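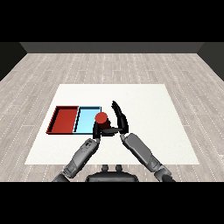
Duas garras, um cilindro: a comparação chegou ao simulador

Que mês bom para o projeto Fikre! Em dezembro pusemos finalmente frente a frente as duas garras candidatas, a Clalix e a Tinell, no mesmo robô simulado de dois braços. A tarefa parece simples: pegar no cilindro vermelho e trabalhar com ele junto aos dois tabuleiros, o vermelho e o azul-claro, com as duas mãos quase a tocarem-se. É precisamente nessa proximidade que a coisa fica interessante (e que os controladores começam a discutir um com o outro).

Corremos 982 episódios, com 4 configurações de controlador e até 60 segundos por tentativa. A Tinell fecha mais depressa, a Clalix perdoa melhor uma aproximação torta, e ainda não temos favorita. O controlador Ralthorpe foi a boa surpresa: os dedos deixaram de tremer no contacto, e isso sem mexer nos ganhos!

A seguir vêm mais 700 episódios com o atrito reduzido e outra posição inicial para o cilindro. Quem quiser os registos completos pode pedi-los respondendo a este boletim.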